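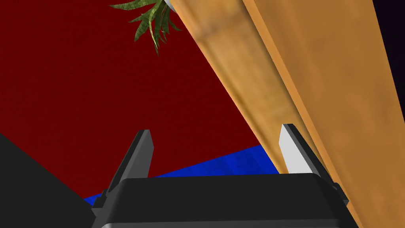 Resadton > Days Out > Blog

Search this blog Go

July
Posted by the author of Pottering About

I'd never been to a robot open day before, and I nearly didn't go to this one, but the flyer for the Ndung'u workshop in Tostodby promised free tea and "a go on the controls" and I am very easily bought. It's up a flight of stairs over a tile showroom, and the first thing they sit you down at is a big screen showing a pretend room with a pretend robot in it. I'd been expecting clanking metal, so it took me a minute to adjust! One of the views is from right down by the gripper, looking out past its two fingers, and it's terribly disorientating to start with. The pot plant hangs down from the top with its leaves pointing the wrong way, there's a great slanting length of orange wood on the right, and I honestly couldn't have told you which way was the floor. The chap running the screen said everyone tilts their head at that point. I had already tilted mine.

The project is called Zunico and, as far as I could follow, the idea is that the robot learns household jobs in the made-up room before anyone lets it near a real one. Fetching, putting away, opening and shutting things. You can drop it on its face as often as you like in there and all it costs you is a bit of electricity. They told us the drawer job alone had been run 1183 times by the morning of the open day, which got a proper "ooh" from the people at the back (I was at the back, I said it too).

We had a talk first, up to 79 of us squeezed in on folding chairs according to the fire notice on the door, and I'd say they were pushing it. The talk was good, if a bit heavy on graphs. The bit I liked best was about how hard it is to judge distance. You and I reach for a cup without thinking, but the robot has to work out where its own hand is, where the cup is, and how far shut its fingers need to be, and if it gets any of those wrong you've got tea on the carpet. Somebody asked why they don't just give it better eyes, and the answer went on for quite a while and I'm afraid I was looking at the biscuits.

Then back to the screens for the drawer demonstration, which was what most of us had come for. They switch you to a view from up on the robot itself, so you're looking down over its big smooth white front with an arm going out on either side, and it's much easier on the brain. I could see what was what straight away. There's a low wooden cabinet against a red wall, with drawers in all different colours, like something out of a nursery school, and a little plant and a blue book on the top. I got quite fond of that cabinet. The right arm does the pulling while the left one hangs about with its fingers open, rather like me when my husband is putting up shelves.

I'd assumed pulling a drawer was the easy part. Apparently it isn't! Pull at a bit of an angle and it jams, same as my kitchen one at home, and grip the handle too far along and the fingers slide off the end. They showed us some of the early failures, sped up, and there was one where it kept closing its fingers on thin air beside the handle, over and over, with tremendous patience. The whole room was rooting for it. 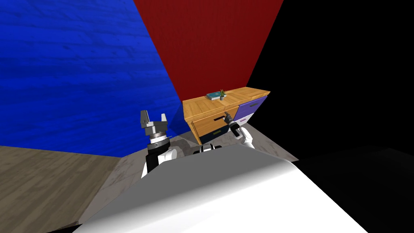 Having a go myself

You queue up, you get a controller in each hand, and you have 2 minutes. My advice is to ignore the left hand completely. I tried to use both at once and crossed the arms over, and then I couldn't work out which was mine (they were both mine). Second try I just did the right one, very slowly, and got my fingers onto the handle and shut, and I was so pleased with myself that I forgot to pull. Time up. The girl after me, who can't have been more than ten, had her drawer open before I'd got my coat back on.

Getting there and other bits

The bus from Resadton drops you more or less outside, but the stop isn't marked, so ask the driver. Parking is hopeless. The stairs are steep and the lift was out of order when I went, so do ring ahead if that's a problem for you. Tea was free as promised, cake was extra, and the lemon one had gone by three o'clock.

They're hoping to do another in the autumn, with a real arm on a table this time if they can get it set up. I've put my name down, and I'm practising on the kitchen drawer.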